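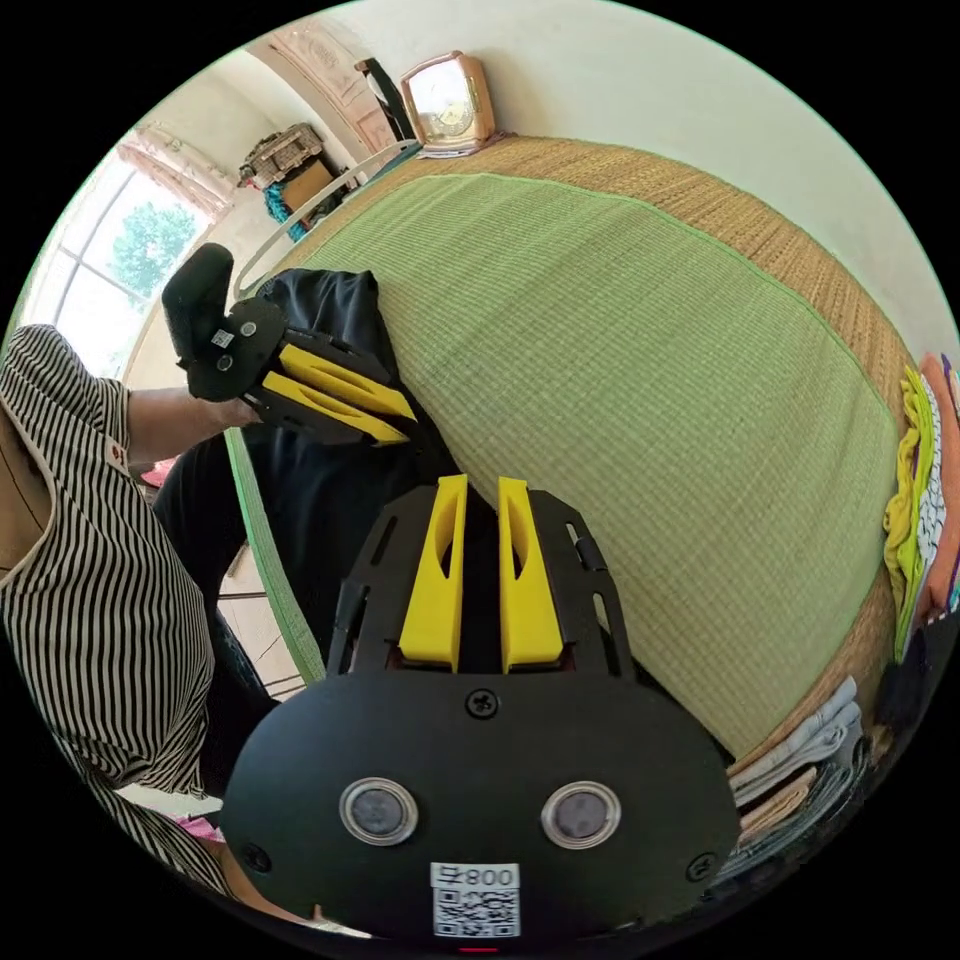 3. Setting up the bedside humidifier

This section covers the Astard Ultus humidifier in a bedroom. If you have the Nudcombe floor model, go to section 5. The two units share a power adapter but not a filter.

3.1 Choosing a spot

Put the humidifier on a flat, level surface that can take a little moisture. A nightstand works if it has a hard top. Do not set the unit on a rug, a bed, or a stack of books. Leave clear space on all sides and do not aim the mist outlet at a wall, a curtain, or an electrical outlet.

Keep the unit away from heaters and direct sun. If your room has a thermostat, place the humidifier on the other side of the room from it.

CAUTION: Do not run the humidifier on the same surface as a lamp, clock, or charger. Mist that settles on these can damage them.

3.2 Before first use

1. Take the tank off the base by lifting straight up. Do not twist it.
2. Remove the foam ring from the base and the tape from the float.
3. Wash the inside of the tank with warm water and a drop of dish soap. Rinse until no suds are left.
4. Wipe the base with a damp cloth. Do not hold the base under the faucet.
5. Soak the filter in clean water for 3 minutes, then press it into the round slot in the bottom of the tank until it clicks.

Note: A new filter may leave gray specks in the first tank of water. Pour that water out and fill again.

3.3 Filling the tank

1. Turn the unit off and unplug it.
2. Lift off the tank, turn it over, and unscrew the cap.
3. Fill with cool tap water or distilled water. The tank holds 500 milliliters. Stop at the line.
4. Screw the cap back on. Turn the tank upright over a sink and check the cap for drips.
5. Lower the tank onto the base. You will hear water run into the base for a few seconds.

CAUTION: Use water only. Oils, salts, vinegar, and perfumes will crack the tank and are not covered by the warranty. To use scent, put the drops on the felt pad in the side drawer.

If your tap water is hard, you may find white dust on furniture near the unit. Distilled water stops this. A filter used with hard water will also wear out sooner.
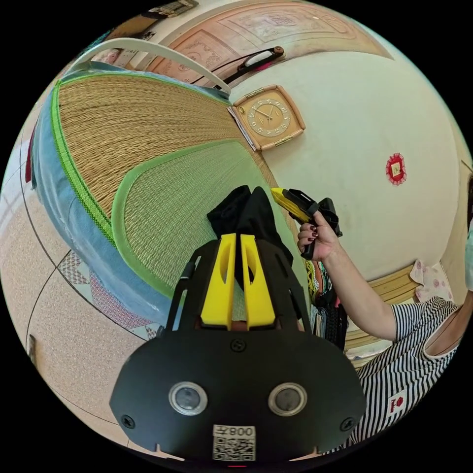

3.4 Turning it on

1. Plug the adapter into the back of the base, then into the wall.
2. Press the power button. The ring lights up green and mist starts on low.
3. Press the mist button to move through low, medium, and high. After high it goes back to low.
4. Hold the mist button for 2 seconds to turn the ring light off for the night. The mist keeps running.

Start on low, at least for the first few nights. A closed bedroom fills up faster than most people expect, and damp sheets or fog on the window mean the setting is too high. Turn it down or leave the door open a little.

When the tank is empty the ring turns red and the mist stops. The unit does not restart on its own after a refill — press the power button again.

3.5 Day to day

Empty the tank and base each morning and leave the cap off so they can dry. Do not leave water standing in the unit when you are away.

Clean the base every 3 days as described in section 6. If the water smells stale or feels slick, clean it right away.

Carry the tank and base separately. If the unit tips over, unplug it first, then drain the base from the corner marked with an arrow. Let it dry fully before you plug it in again.

Note: Older units sold under the Mbeki name have a slide switch in place of the power button. All other steps are the same.

Revised 21 Jan 2026. Text by Trinity Yazzie, checked by Darnell Holloway.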